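5.3 The left gripper that would not let go

I promised in the introduction that I'd be open about the runs we lost, so let me get into the worst of them. By the end of the Caltau trials we had 147 attempts on the books, and 20 of those ended in what our log calls a release fault. The arm finishes its move, the controller sends the open command, the software happily reports an open gripper, and the finger is still pressing on whatever it was pressing on. No alarm, no stop, nothing on the operator's screen. The planner then believes it is free to go and starts the next move with a finger loaded against the object or, a couple of times, against the table itself.

I should say up front that I didn't take this seriously at first. We saw the first one at the Garkton bench and I blamed the object, which had a slick top and was a pain to handle anyway. I wrote "slippery" in the margin and moved on. That note cost us a good stretch of August, and I still wince when I see it in the log.
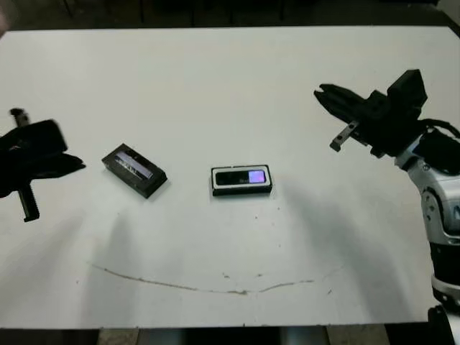 What finally got my attention was the force record. In a normal release the current on the left gripper motor drops off sharply and settles near its idle value. In the faulty ones it drops partway, sits on a kind of shelf, and stays there until the arm moves. You can't see the shelf at all in the averaged plots we had been looking at, and the averaged plots were my idea, so that's on me. Once we went back to the raw traces the pattern was hard to miss. Every one of the 20 had it, and all of them were on the left side. The right arm runs the same Lacroix control code and never did it once.

So then the question was why the left. We swapped the two motor drivers and the fault stayed on the left. We swapped the finger assemblies and it stayed on the left again. I was running out of things to swap! In the end it came down to the wrist cable. When the wrist is rolled far to one side, the cable pulls tight against its clamp and the position sensor reading drifts by up to 15 counts. The controller compares that reading with the open target, decides the fingers have already arrived, and cuts the drive early. It's a dumb fault, and a very easy one to build into a robot without knowing it.

The small, flat, boxy objects were where this hurt most, because they make the arm reach low with the wrist turned. Figure 7 is from that part of the work. With the tip that close to one end of the object, a finger that stays down after the release command has plenty of leverage, and the planner's next move is usually sideways. The second arm makes it worse. It may be waiting its turn to come in, and it trusts the shared state that says the left side is clear.

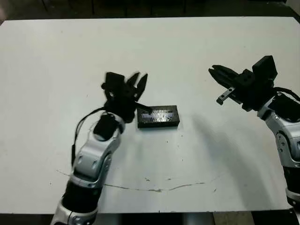

Figure 7. Two-arm bench work on a flat object. The left gripper has a fingertip over the left end of the black box; the right gripper is held higher and farther off.

Now for the safety side, which I think matters more than the lost runs. Our stop logic at the time watched two things, joint torque and the distance between the arms. Neither one caught this. The torque from a stuck finger on a light object is well under the trip limit, and the distance check used the commanded gripper width, so it was working from the same bad number as everything else. A person reaching in to reset the object would have been reaching next to a gripper the system called open and idle. We had a rule that hands stay out until the drives are off, and people stuck to it, but I don't like a bench where the rule is the only thing doing the job.

We made three changes. The cable got a longer loop and a looser clamp — the boring fix, and it took care of most of the problem. The release step now looks at motor current as well as position, and the arm may not start its next move until both agree. And the distance check uses the measured width plus a margin, so a bad reading in either direction makes the arms keep farther apart. We reran the whole Caltau set with those changes in place, and the shelf showed up in 2 traces. Both times the controller held the arm where it was and asked for help, exactly as I'd hoped.

I can't claim the problem is gone. The current check depends on an idle value that we measured on one bench, and when we tried the same settings on the Zornasberg setup it was too jumpy and kept stopping on good releases. We ended up measuring the idle value again each time the system starts, with the grippers empty and the wrists straight. That adds a short wait that everybody grumbles about (me included). Whether a single value holds up over a long shift, as the motors warm up, is something we haven't tested yet, and I come back to it in Section 6.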